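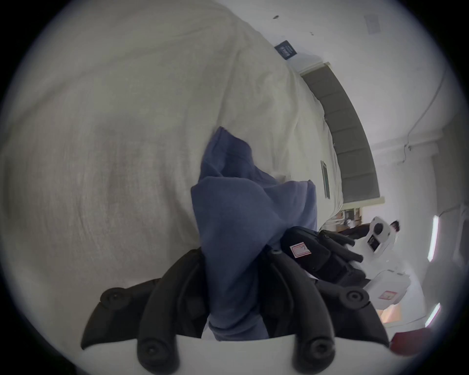
Friday, bed station, folding task

Goal for today: get the wrist and head streams onto one clock so that the grasp segmenter stops labeling closures early. Joelle had it down as a transform bug. I had it down as timestamps. It was some of each.

09:40. Replayed the last Mondusetti log with the old bridge. Wrist frames stamped on arrival at the host, head frames stamped at exposure. Left finger closure shows up in the encoder trace well before the cloth moves in the head view. Median offset 181 ms, with a tail.

10:25. Changed the wrist driver to stamp at exposure. Same log can't be fixed after the fact, the device counter was never written out. Grímur is adding it to the recorder schema (field name dev_tick, please don't rename it again).

11:10. Head pose drift. The Nair tracker loses the bed corner whenever the view is mostly cover. Few features on beige fabric, and those it finds are wrinkles, which move when anyone leans on the bed. Masked everything below the wall line and let it use the wall only.
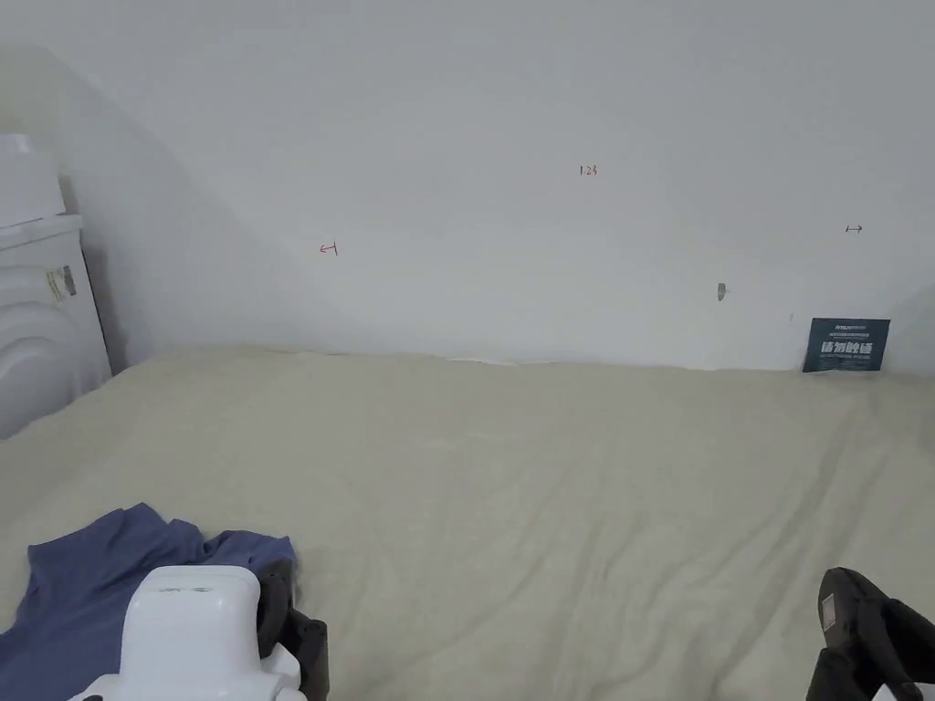
Head view, wall marks and the navy card against the wall.

The red marks are thin but the corner detector holds on to them at full resolution. At half resolution it drops the arrows first. Keeping full resolution for the tracker, half for the segmenter.

The card is the strongest texture on the wall side and it leans. Treated as static it pulls yaw if it gets nudged. Added a per-landmark residual check: anything that disagrees with the wall marks for more than five frames is dropped until relocalization. 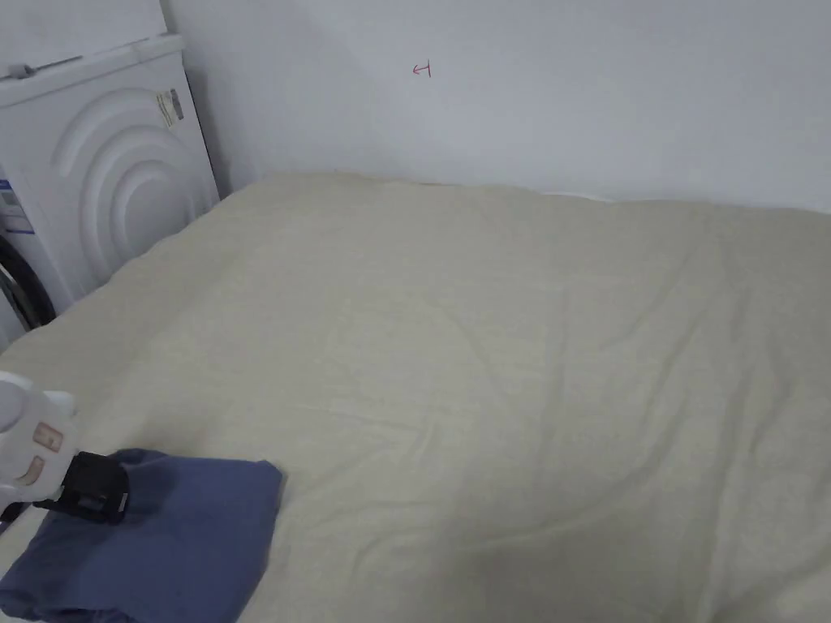
413 words

13:30. Second problem, cloth mask. Blue on beige is easy on color alone, so the segmenter never learned the gripper boundary. Where the black part lies over the fabric the mask runs underneath and out the other side. Hussam's version subtracts a rendered gripper silhouette, but that depends on the hand-eye transform, and the left one was still the January calibration. Redid it with 100 poses. Mask edge now follows the black part except at the strap-like bit.

14:50. Planner side: fold line proposals come from the longest straight mask edge. With the cloth partly out of view that edge can be the image border. Rejecting any edge within eight pixels of the border. Ugly, works in replay.

Open:
- dev_tick in recorder (Grímur)
- right hand calibration, same procedure
- rerun Mollent baseline with exposure stamps, do not compare with the older numbers
- ask Maximiliano if the residual check can run on the wrist tracker too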